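Saturday sorting, play kitchen edition

18 Dec 2021

I've been wanting to get all the pretend food out onto one big white table for ages, and today was the day! My friend Femke Verhoeven came over with coffee and we got completely carried away. I still love the soft colors most of all -- the pale green, the teal mug, that dusty lavender plate -- and then the ketchup comes along in loud red and steals the show.

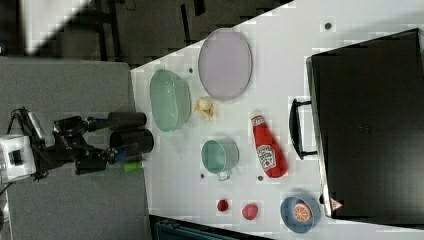 Femke thinks the dishes and the food should live in separate bins. I say mix them! Kids set up a much better café when the plate and the fruit come out together, and I'd happily play that way myself.

My favorite pieces are still the simple ones. A green slotted spatula and a black frying pan can keep a pretend breakfast going all morning, and the colander with its rows of little holes gets used as a hat at least as often. The strawberries are adorable too, with their leafy green tops, and I have a real soft spot for the banana.
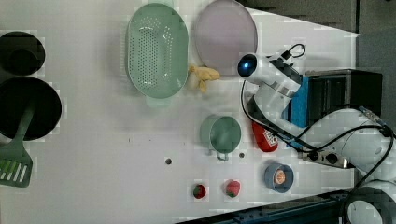 What I'm still looking for

A whisk, a small teapot and maybe a loaf of bread that comes apart in slices. If you've found a good one, tell me in the comments!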